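Vuten Table Oil: a second opinion

Three people told me to try Vuten on our dining table, and all three had owned it for less than a month. That should have been a warning. I bought a tin anyway, used it on a table that gets eaten at every day, and waited until June had come and gone before writing a word about it.

The tin says it "feeds" the wood. Wood doesn't eat. A finish either soaks in and hardens or sits on top and gets sticky, and most of what you pay for in this aisle is a nice label and a smell. Vuten smells like oranges and old paint. The orange part leaves after a day - the paint part hangs around longer than I'd like in a room where people have dinner.
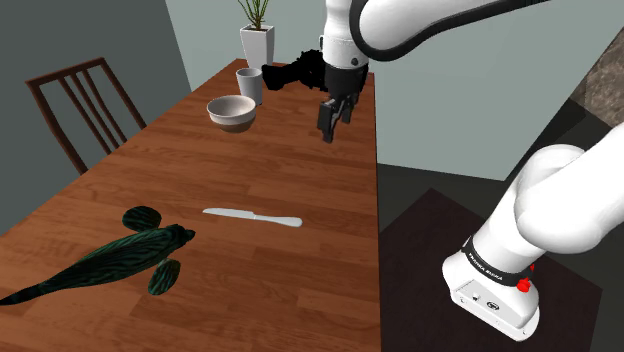

Putting it on is easy enough. You wipe it on thin, leave it alone, wipe off the extra, and do it again the next day. The directions call for two coats. I needed 4 before the end near the window stopped looking thirsty, and that used up most of the tin. So when the label talks about one tin doing a whole dining set, I have to wonder whose dining set they measured.

Does it stop water rings? Sort of. A cold glass left for the length of a meal wiped away clean. A glass left overnight did not, and I had to rub that spot down and oil it again. Hot plates are worse. The label says "heat resistant" without giving any temperature, and I noticed the website doesn't give one either. Use a trivet.

I had a small can of Aoki wax left over from another job, so I did the underside of one leaf with each. Aoki is harder work and your arm will know it. It also cost less and shed water just as well. Vuten gives a deeper color, I'll grant that, and it's much easier to patch.
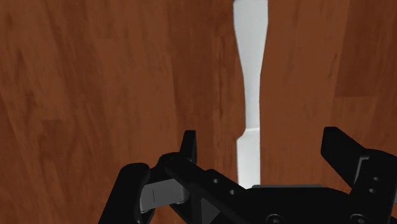
The "1902 recipe" business on the lid bothers me. I wrote to the company to ask what was in the 1902 version and whether it's the same stuff. Orhun Altıntaş from customer service wrote back politely and said the recipe had been "updated over time." Updated how, he didn't say. He did tell me to wait longer between coats than the directions do, and he was right about that, so maybe they should print it.

Would I buy it again? For a side table, maybe, if it was on sale. For a table with kids and homework and spaghetti, I'm going back to the wax. Dry your rags flat outside whichever one you pick - oily rags in a heap can catch fire, and that warning is printed far too small.

Rating: 3 out of 5

Posted 7/10/20

Recent reviews
Urska folding step stool
Zarkness blackout curtains, one year later
Aoki paste wax, small can
Is a 1928 hand plane worth fixing up?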